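Report to the Steinbach Fund, second period
2021-04-08
Prepared by Viorica Kolev, Kaltville Allotments and Orchard

## Where we are

The old orchard at Trelmont Lane is cleared as far as the lower wall. Mirsad Kos and his crew took out the brambles over the winter and left the stumps of four dead pears, which will be ground out once the soil firms up. We planted 17 new trees, all on semi-vigorous rootstock, staked and guarded. The nursery was short of two plum varieties we had ordered. We took damsons in their place at the same price.

## Spending

The water connection cost more than we had budgeted. The supply pipe runs deeper than the plan showed and the trench had to be dug by hand near the wall. I have moved £138 from the signage line to cover the difference. Nathalie Visser has agreed the change and her note is attached with the invoices.

## Plots

All 14 half plots are let. The waiting list is still open and we are taking names from Collodau as well as Kaltville, as you asked in your last letter. The rent letter went out late and a few payments have yet to come in.

## Next period

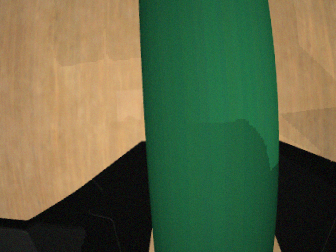 *Reading time: 2 minutes*

Stump grinding and the second path are due to start in April, weather permitting. Vasilis Nikolaidis is pricing the gravel and has one quote so far. The shed roof needs felt before the autumn, and we would like to bring that forward from year two if the Fund has no objection. Please let me know either way before the next payment is released.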